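Forum > Mode enfant > Marques et bons plans
Sujet : Zurnedow, ça taille comment ??

pilou_et_cie
Bonjour à toutes et tous. Je craque sur la salopette velours de chez Zurnedow, la moutarde, mais pas moyen de trouver un avis sur les tailles. Mon fils fait un bon 3 ans, plutôt fin, grandes jambes. Je prends sa taille ou au-dessus ? Le guide du site parle de stature en cm et s'arrête à 100, pas très clair. Merci d'avance

Mamzelle_Tricot
Ça taille grand. Très grand. Pris en mai pour ma fille, elle flotte encore dedans.

karibou75
Pas d'accord du tout !! La salopette taille petit au niveau de l'entrejambe, surtout avec une couche. Les hauts oui, larges. Mais les bas non. Prends au dessus et fais un revers.

Mamzelle_Tricot
Ben la mienne c'est la salopette justement. Après ma fille n'a plus de couche, ça joue peut-être.

pilou_et_cie
Ah mince, me voilà bien avancée lol. Plus de couche non plus ici. Et le velours il tient au lavage ?

lou.et.les.loups
Velours nickel chez nous, à l'envers, 30 degrés, pas de sèche-linge. Par contre les boutons pression... 2 qui ont sauté. SAV contacté, réponse au bout de 8 jours, ils ont renvoyé des pressions à poser soi-même. Bof quand on n'a pas la pince.

karibou75
Le mercier de mon quartier les pose pour trois fois rien, demande au tien

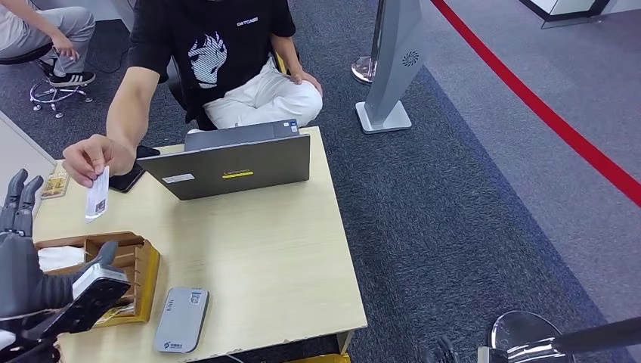
Sinon pour revenir à la question, si tu hésites regarde chez Ellimar, même style, même moutarde ou presque, et là les tailles sont justes. Moins cher en plus. Jusqu'à 3 tailles dispo en magasin, tu peux essayer direct.

VestiaireDeNino
Ellimar la qualité a baissé je trouve. Les genoux percés en une saison. Pour un enfant qui passe sa vie par terre, non merci. Villanueva à la limite, mais faut aimer les imprimés chargés.

karibou75
Tous les pantalons percent aux genoux, à cet age là. C'est pas la marque.

VestiaireDeNino
Ceux de Sumo non. Renforts doublés, passés du grand au petit frère, intacts. Moches, ok, mais intacts.

lou.et.les.loups
Moches c'est vite dit ! La parka kaki est très bien. Le reste par contre oui, les coupes sont carrées, on dirait un uniforme de déménageur

Mamzelle_Tricot
Moi j'aime bien le côté workwear. Et d'occasion ça part à rien.

pilou_et_cie
Je note Sumo pour la crèche alors. Mais la salopette c'est pour les photos de famille, donc je la veux jolie, tant pis pour les genoux. Quelqu'un a les mesures à plat ? De la bretelle jusqu'en bas ?

Mamzelle_Tricot
Je te mesure ça ce soir si j'y pense, elle est au linge sale. Bretelle réglée au plus court, ça te va ?

pilou_et_cie
Parfait, merci !! Et au plus long aussi si tu as le courage

karibou75
Mesure l'entrejambe aussi stp, que je sache si je suis folle. La mienne date de la collection d'avant, ils ont peut être changé le patron.

lou.et.les.loups
Ils ont changé oui, c'était écrit dans leur newsletter. Coupe élargie je crois. À vérifier

karibou75
Bon. Donc on a raison toutes les deux. Prends sa taille alors, pilou, si c'est la nouvelle.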